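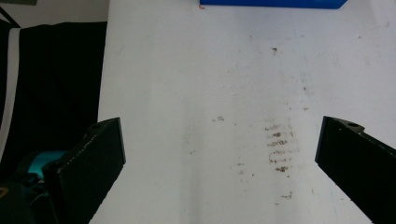
Issue 30, page 2

Let the Child Be Bored by the Book
by Vimala Rodrigues

When my daughter was four, she asked for the same picture book every evening at seven. It was about a goat who loses its bell. I did not like this book. The sentences were flat, the goat learned nothing, and I read it until I could say it with my eyes closed. Then one evening she pushed it away and said, "I know already." She has not opened it since August.

I tell this because in Nerkstead, where I help in the school library, many parents now ask me for a book "with a message." They want one for sharing, one for sleeping alone, one for the new baby. I understand them. A book costs money and the evening is short. But I think we are asking the wrong thing from stories for small children.

A child does not read for the message. She reads for the goat. If the goat is interesting, she will stay, and perhaps something will enter her by a side door. If the goat exists only to teach her to put away her toys, she feels it at once, the same as we feel it when a salesman is friendly.

The publishers carry part of the blame. Varma has a series where the last page of each book is a list of points to discuss with your child. I tried this list one time. My daughter went to look for her socks.

In Clorkdale, where I grew up, we had one shelf of children's books and most of them were too old for us. I read a story about a lighthouse without understanding half of the words. I still remember the stairs in it.

So my request to parents is a small one. Let the child choose, also when she chooses badly. Read it again tomorrow. Do not ask what she has learned.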